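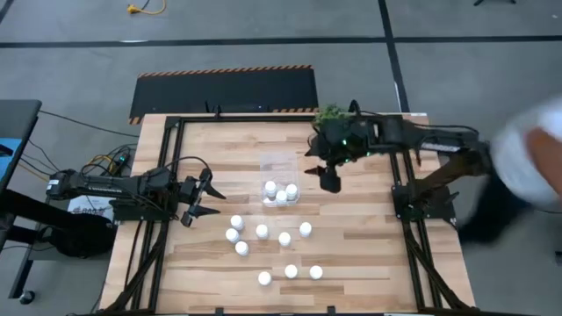

Grundeo cell, cylinder task partway: some in the clear container, the rest loose on the table. Left gripper open.

Notebooks > Kistis > Grundeo cell > Gripper label shift

2 September 2025

Entry by Štěpánka Beneš. Teleoperation by Clodagh Scanlon and me.

Purpose: find out whether the early closing on the cylinder task comes from the policy or from the labels. Kenier trained on the full set closes before the fingers are around the part. It then lifts nothing, carries nothing to the container, opens over it and goes back for the next one. The approach itself is fine. Koster (the old single-step baseline) does this much less but is worse at everything else, so we had been blaming the chunking. I no longer think that is right.

Task as before. White cylinders loose on the wood, clear container toward the far side, both arms allowed to pick. Start positions are scattered by hand between episodes. No fixed order of pick. An episode ends when the table is clear or the operator gives up.

Data: 278 episodes in the set. 29 of them contain at least one pick where the operator closed on air and had to go again. I went through those first because I assumed they were teaching the bad behavior. Removed them, retrained with everything else the same, ran the evaluation. No change I would defend. The early close is still there, on both arms, slightly more on the left. So the operator misses are not the source, or not the main one. Put them back in. They contain useful recoveries and I would like to keep those.

Then looked at timing. The gripper column in the log is the commanded width, not the measured width. The arm joints are measured. This was a decision from March, when the measured gripper value was noisy and the command was clean, and it got carried over without anyone writing down the consequence. Clodagh pointed out that when she squeezes the leader handle she starts early on purpose, because she knows the follower lags. So the label says "close" while the image still shows open fingers short of the part. The policy learns exactly that. On the real arm the lag during playback is different from the lag during teleoperation - playback sends the command through the buffered path, and the fingers respond sooner than the operator was used to. Closing arrives before the arm does.

Checked by overlaying commanded and measured width for a handful of episodes. Offset is visible in every one I opened. It is not constant. Short near the end of a session, longer at the start, and longer on the left arm. Have not looked into why the left is worse. Could be the servo, could be the cable run.

Change made: shift the gripper label later in time, leave the arm joints alone. Two variants.

Variant A, fixed shift. Same delay applied to every episode and both arms. Easy to apply in the loader, nothing rewritten on disk.

Variant B, per-episode shift. Align commanded to measured by cross-correlation over the whole episode, one value for each arm. Clamped at 400 ms, because a couple of episodes with few gripper events gave nonsense peaks. Where the clamp is hit, fall back to the fixed value from A.

Trained both on the same split with the same seed. One seed only, so treat what follows accordingly.

Result, A: early close is mostly gone on the right arm, reduced on the left. New fault in exchange - on some picks the right arm now closes late and nudges the cylinder before it grips. It usually recovers. When two cylinders sit near each other the nudge pushes them together and the next pick gets harder.

Result, B: early close rare on both arms. Nudging present but less than A. The transfer into the container looks the same as before, which it should, as opening was never the problem. I checked whether the shift hurts release, since the open label moves too. It does not seem to. The arm dwells over the container long enough that a late opening costs nothing. On a task with a moving release this would matter, and we should not copy the shift there without thinking.

Chunk length: reran the unshifted model with shorter chunks, to be fair to the earlier theory. Early close goes down a bit and the motion gets jerky. Looks like a partial mask over the label problem. The shifted model at the original chunk length is better than any of these. Dropping the chunk length sweep.

Things that went wrong, for whoever repeats this:

- First run of B used the left offset for both arms. Indexing mistake, mine. Any checkpoint in the Kenier folder tagged "shiftB" without a suffix is that one. Do not evaluate it.
- The container slides if a finger catches the rim. Clodagh resets it by eye. We stopped an episode when it had moved and threw it out, which flatters every variant a little, and maybe the worse ones more.
- Evaluation was not blind. We both knew which checkpoint was loaded. I did the scoring for B after doing it for A, so I may have been kinder to B by then.
- Leader handle on the left has a stiff spot partway through the squeeze. Noted before, still there.

Opinion: B is worth keeping as default for Grundeo data. The better fix is to log measured width alongside the command and decide at training time. Disk cost is nothing. The noise that put us off earlier can be filtered offline. Clodagh would prefer to train on measured only and drop the command column. I disagree - measured width stalls on the part once it is gripped, so a policy trained on it asks for the part's own width and applies hardly any force. We would see drops during the carry. She wants to try it anyway, and it is a cheap run, so we will.

Next:
Repeat A and B with more seeds.
Add measured width to the recorder, both arms.
Measure the lag in the buffered path directly with a step command, arm stationary.
Someone other than me to score, with checkpoint names hidden.
Try Koster with shifted labels. If it improves as well, the comparison table in the Kistis write-up has to be redone.

Config for B is checked in under the loader branch. Offsets per episode are in the text file next to it, left column first.

Recent entries
Left leader handle, stiffness again
Kenier: temporal smoothing on and off
Container position and camera glare
Koster baseline, rerun after firmware update
Recorder dropouts when both arms stream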